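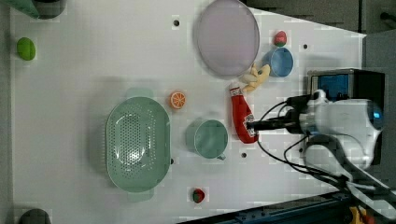 Warville Household Condiment and Produce Survey: data card

Version 2. Maintained by the Stolari working group, Warville.

Summary

The survey records what households in Warville and the Flurodberg district keep in the kitchen, where they keep it, and how long it stays there before it is eaten or thrown out. It covers 1,140 households. Each household filled in an item log over a two-week period in April. The unit of observation is one item in one household, and a household can appear in the item table many times.

Contents

households.csv has one row per household. Fields: household_id, district, size_band, dwelling_type, has_pantry, fridge_type.
items.csv has one row per logged item. Fields: household_id, item_code, storage_place, opened, days_kept, outcome.
codes.csv has one row per item code. There are 146 codes in this version.
CHANGES.txt lists edits to the code list between versions.

All files are UTF-8, comma separated, with a header row. Missing values are empty strings. Do not read household_id as an integer; leading zeros are significant.

Item codes

Codes are grouped by first letter. F is fresh fruit, V is fresh vegetables, S is sauces and condiments, D is dry goods, and X is everything that could not be placed elsewhere. Version 1 used a single code for all tomato-based sauces. In version 2 this was split into ketchup, cooking sauce, and paste. Old records were recoded from the free-text notes where the notes allowed it. Records that could not be recoded keep the old code, S00, and should be dropped from any comparison between sauce types.

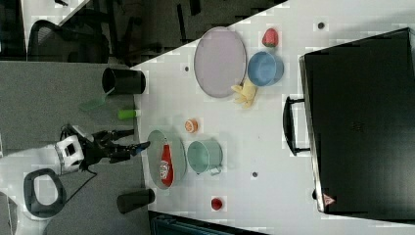

Berries are coded by type, but the log did not ask for weight or package size. One row for strawberries may stand for a single handful or a full case. Bananas were logged by bunch.

Collection

Logs were kept on paper and typed in with Tokarz, the entry tool used for the earlier Warville surveys. Every log was entered twice by different people. Where the two entries disagreed, the paper log was checked and the corrected value kept. Both raw entries are available on request but are not part of the release.

The storage_place field has five allowed values: fridge, freezer, pantry, counter, other. Households with a cellar were told to log it as pantry. Some logged it as other. We have not tried to repair this.

Response

The completion rate was 94 percent, counted as households that returned a log with at least one valid entry on each day of the period. Incomplete logs are excluded from both tables. Flurodberg households are oversampled. Use the district field to weight them back down before reporting totals for the whole area.
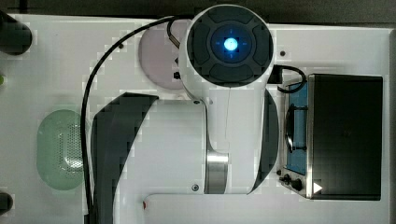
Overhead view of the white table, with the arm and its cable.

Known problems

days_kept is counted from the first day of the log for items already in the house, so it is a lower bound for those rows. Filter on outcome = "carried" to find the items still present at the end.

The opened field is unreliable for dry goods. Several households treated decanted items as unopened.

Code V17 was printed twice on the first page of the log sheet. The second instance was meant to be V18. Rows affected are listed in CHANGES.txt.

Use

The data may be used for research and teaching. Do not attempt to identify households. Dwelling type and size band together are narrow enough in parts of Flurodberg that small cells should be suppressed in published tables.

Corrections should quote the file name, the household_id, and the row as it appears in the release.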